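## 3. Sorting the printed material

Our group took over a box of product papers from the lab course in Brumetville. Nothing in it had been listed, so our task for May was to sort the papers and write an index that next year's students can search. Zuzanna Pawłowska set up the index file and I did the reading and checking.

The box held 88 items. We gave each one a number, a short English title, the language and a shelf code. Loose sheets went into sleeves, and booklets were kept whole. Most of the Chinese material took longer, as neither of us reads it well. For those we copied the Latin words and model codes first and had the rest translated later.
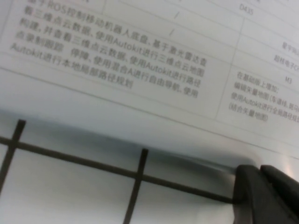
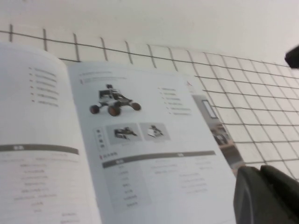

*Fig. 4. Chinese-language items: printed table with the word "Autokit" (first), open booklet with a wheeled robot vehicle (second).*

The table was easy to index by its codes, such as D435 and M3. Its longest cell covers 3D point cloud maps and path planning, so we filed it under navigation. The booklet went under vehicles.

Indexing took us almost 40 hours. Five items still have no title and are marked "open" in the file. Zuweira Mensah will check them before the box moves to Kunelby.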